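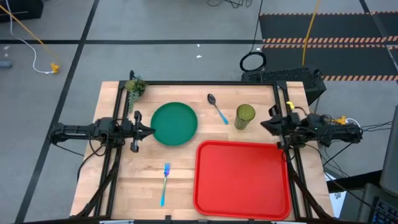

Kartoffelsalat mit Brühe: am Vorabend machen oder erst morgens?

Kochen & Backen > Salate > Kartoffeln

Uzma Kiani
Hallo zusammen! Im August feiern wir Hoffest und ich darf endlich mal den Kartoffelsalat übernehmen, ich freu mich riesig. Es soll der schwäbische werden, also mit Brühe und Essig, ohne Mayo. Probiert habe ich ihn schon zweimal: Frisch war er ein Traum, schön schlotzig, am nächsten Tag aus dem Kühlschrank aber trocken und irgendwie fad. Gegessen wird gegen 13 Uhr. Kann ich ihn trotzdem am Abend vorher machen, oder muss ich in aller Früh Kartoffeln schälen? Und wie viel Brühe nehmt ihr? In meinem Rezept steht nur "etwas", das hilft mir überhaupt nicht weiter. Kartoffeln hatte ich vorwiegend festkochende, weil es im Laden keine anderen gab.

Min-kyu Wang
Oh, mein Lieblingsthema! Den kannst du am Vorabend machen, und ich finde ihn dann sogar besser, wenn man ein paar Dinge anders macht als bei der frischen Variante.

Nimm unbedingt festkochende. Die vorwiegend festkochenden zerfallen beim Rühren und saugen über Nacht alles auf, da kannst du zuschauen! In der Schale kochen, kurz ausdampfen lassen und noch richtig warm pellen (Gabel rein, Messer in die andere Hand, geht schon). Dann dünn schneiden, wirklich dünn.

Auf 2 kg Kartoffeln kommt bei mir gut ein halber Liter kräftige Rinder- oder Gemüsebrühe, heiß, mit der fein gehackten Zwiebel drin, dazu Essig, ein Löffel mittelscharfer Senf, Salz, Pfeffer und eine Prise Zucker. Alles über die warmen Kartoffeln gießen, vorsichtig durchmischen und stehen lassen. Am Anfang sieht das aus wie Suppe, bitte nicht erschrecken und nichts abgießen!! Das Öl kommt erst ganz zum Schluss dazu, sonst ziehen die Scheiben die Brühe schlechter auf.

Abkühlen lassen, abdecken, ab in den Kühlschrank. Gegen 11 Uhr rausholen und noch mal 100 ml heiße Brühe unterheben, dann abschmecken. Kalt schmeckt alles flacher, da fehlt fast immer Salz und ein Schuss Essig. Schnittlauch erst beim Servieren.

Boonsong Duangkaew
Ich mach immer Gurke rein. Schmeckt super und wird nicht trocken.

Babar Yousafzai
Gurke ist herrlich, aber bei einem Salat für den nächsten Tag würde ich sie extra lassen. Sie zieht Wasser und wird labberig. Also hobeln, leicht salzen, ausdrücken und erst kurz vor dem Essen untermischen. Sonst bin ich ganz bei Min-kyu, nur beim Essig gehe ich weiter: Ich nehme einen milden Apfelessig und davon deutlich mehr, als man sich zuerst traut. Bei uns in der Familie gibt es darüber jedes Jahr Diskussionen und die Schüssel ist trotzdem jedes Mal leer!

Und noch was fürs Hoffest: Stell lieber eine kleinere Schüssel raus und füll aus dem Kühlschrank nach. In der Augustsonne soll das nicht den ganzen Nachmittag stehen, auch ohne Mayo. 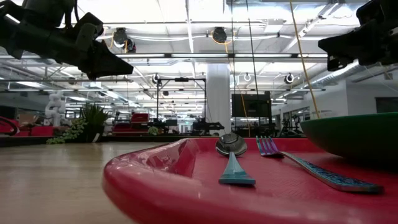
Uzma Kiani
Ihr seid klasse, danke! Welches Öl nehmt ihr denn, Sonnenblume oder Raps?

Min-kyu Wang
Sonnenblumenöl, weil es fast keinen Eigengeschmack hat. Raffiniertes Rapsöl geht genauso gut. Kaltgepresstes Rapsöl schmeckt nussig und drängt sich bei der Brühe schnell in den Vordergrund, davon höchstens einen Löffel.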